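Chapter 2
Solids with Flat Faces: The Cube

Most of the solids in this book can be found around a house or a shop. A shipping carton, a brick, and a stick of butter all have flat faces and straight edges. We begin with the cube because it is the simplest of these to measure. Once you know the length of one edge, you know the length of every edge.

In this chapter you will find surface area and volume, first for a single cube and then for blocks built from many cubes. You will need a ruler marked in centimeters, a pencil, and a set of small wooden cubes. The problems in Section 2 use the 2-centimeter cubes from the Elska block set, but any cubes will do as long as they are all the same size.

Set one cube on a table before you start measuring. A tabletop with a strong grain is useful, as the dark lines give you something straight to line the ruler up with - or nearly straight, if the wood has knots in it. 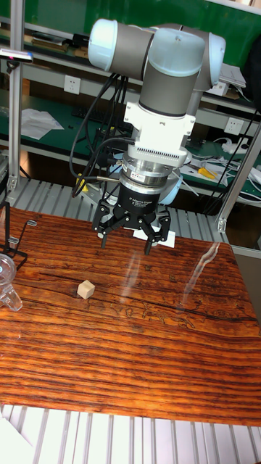 How many faces of a cube can you see at one time?
Three at most. The other three are always turned away from you or pressed against the table, so they have to be counted without being seen.

Light falls differently on each face, and that is why a drawing of a cube usually has one side left white and the others shaded. You will practice this in Exercise 4.

The volume of a cube is the edge multiplied by itself and then by itself again. A cube with an edge of 2 centimeters has a volume of 8 cubic centimeters. Its surface area is 24 square centimeters. Notice that the units are different, and write them down every time.

Later in the chapter we visit the Fisley toy works, where cubes are cut from long square strips and packed 700 to a box. You will work out how small that box can be, and how much empty space is left when the cubes are poured in without stacking.

Words to know: face, edge, vertex, surface area, volume, net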